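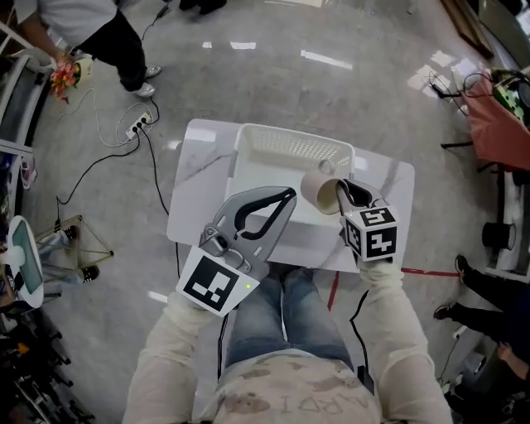 Trygve Hellström would like it noted that a demonstration is the most expensive way to find out what your visitors think of your furniture, and he would like it noted in the first paragraph. So noted. His other remark, that the grippers came off better than the presenters, went around the Brovville office before the rest of us had our coats off.

Progress report to the Lurnitz fund, August 25, 2021
Subject: Brellby open day, hand-held gripper demonstration

The grant agreement asks for one public showing per project period. We have now held it. The doors were open for 5 hours and we signed in 220 people, a number that includes several who wanted the dentist upstairs and stayed for the biscuits.

The demonstration was kept small on purpose. One person sits at a low table and works with a gripper in each hand, and the objects are a paper cup and a white plastic basket. Cup goes in basket. We had proposed something grander in the spring and Kovács, who build our mounts, talked us down. They were right, and have mentioned it since.

Visitors liked the cup more than anyone on the project ever has. A cup lying on its side is a decent test: the fingers have to close on the rim without squashing it, and people can see at once whether that is going well. The marker blocks drew the most questions. Most guests took them for decoration, and one gentleman tried to scan them with his phone and was disappointed not to get a menu.

Recordings now stand at 1546, against the figure of 80 we promised for the first stage. Before anyone at Lurnitz gets excited, the promise was written by Saeed Dehghan on a bad day and was always going to be beaten. Sorting the usable ones from the rest is the slow part, and it is behind.

Problems, in no order. The cables are still a nuisance and the person demonstrating has to think about them more than we would like. Changeovers between demonstrators took too long. The sign pointing to the restrooms pointed to us.

Money: we are within budget on equipment and over on catering — see the note on biscuits. We ask to move the unspent travel line, which nobody had any use for this year, to cover the difference and a second pair of finger pads.

Next period we finish the sorting and try the same task with a heavier cup. Saeed will send the revised schedule separately, with lower promises.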